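Where does paper come from?

Paper is one of the most common things people make.

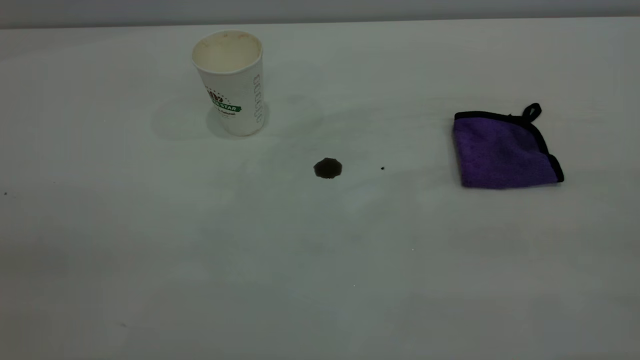
You probably touched some paper before you finished breakfast today. Cereal boxes, tissues, tea bags, bus tickets, envelopes and banknotes in some countries are all kinds of paper. They look and feel different from each other, but they are all made from the same thing: tiny plant threads called fibres.

What is a fibre?

Tear a piece of newspaper slowly and look closely at the torn edge. It is fuzzy. The fuzz is made of fibres. Most of them are only a few millimetres long and thinner than a hair.

Fibres are found in all plants. They help the stem or trunk to stand up. In a tree they are stuck together by a natural glue called lignin. To make paper, you have to get the fibres apart and then let them join up again in a flat sheet.

Paper long ago

People in China were making paper about 2000 years ago. They used old rags, bark and bits of fishing net. Before that, people wrote on all sorts of things, such as clay, bamboo strips, silk and animal skin. The ancient Egyptians used papyrus, which gives us the word "paper". Papyrus was made by laying strips of reed across each other and pressing them, so it is a bit different from real paper.

The secret of making paper spread slowly from China to other parts of Asia, then to North Africa and Europe. For hundreds of years, European paper was made from worn-out linen and cotton clothes. Rag collectors went from house to house buying them. In the 1800s people wanted far more books and newspapers, and there were not enough rags to go round. Paper makers began to use wood.

From tree to sheet

Most paper trees are fast-growing kinds such as spruce, pine, birch and eucalyptus. When they have been cut down, this is what happens.

First the bark is stripped off. It is often burned to make heat for the mill.

Next the logs are cut into small chips. The chips are either ground up or cooked with chemicals to free the fibres. Cooking takes out most of the lignin. Paper that still has a lot of lignin in it turns yellow in sunlight – leave a newspaper on a windowsill for a week and you can see it happen.

The fibres are now mixed with a great deal of water. This mixture is called pulp, and it looks like thin porridge. Pulp from wood is brown, so if white paper is wanted it has to be bleached.

The pulp is spread over a moving mesh, like a very wide, very fine sieve. Water drains away and the fibres settle across one another. Heavy rollers squeeze out more water, and hot rollers dry what is left. At the far end the paper is wound on to a huge reel.

Making it waterproof

Plain paper soaks up water. That is useful for a kitchen towel and no good at all for a drinks carton. Paper for food and drink is usually given a very thin coating of plastic or wax on the inside. The coating makes it harder to recycle, because it has to be separated from the fibres first. Some places have special bins for coated paper, so look at the label or ask a grown-up.

Using it again

Old paper can be stirred into water and turned back into pulp. The ink is washed out, staples are removed, and the pulp goes through the machine as before. Each time this is done the fibres get a little shorter. After several turns they are too short to hold together, so some new fibres have to be added.

The Kinuscombe paper mill

Kinuscombe had a small mill beside the river, built there because paper making needs clean water. It made brown wrapping paper and sugar bags. At its busiest, 72 people worked in it, and the youngest were sorting rags at the age of 12. The mill worked for nearly 50 years. The wheel pit and one wall are still standing, and you can walk to them from the bridge. The path is open from April until the end of autumn.

Words to know

Bleach: to make something whiter.
Fibre: a tiny thread from a plant.
Lignin: the natural glue in wood.
Mill: a place where paper is made.
Pulp: fibres mixed with water.

Page last updated Oct 3, 2019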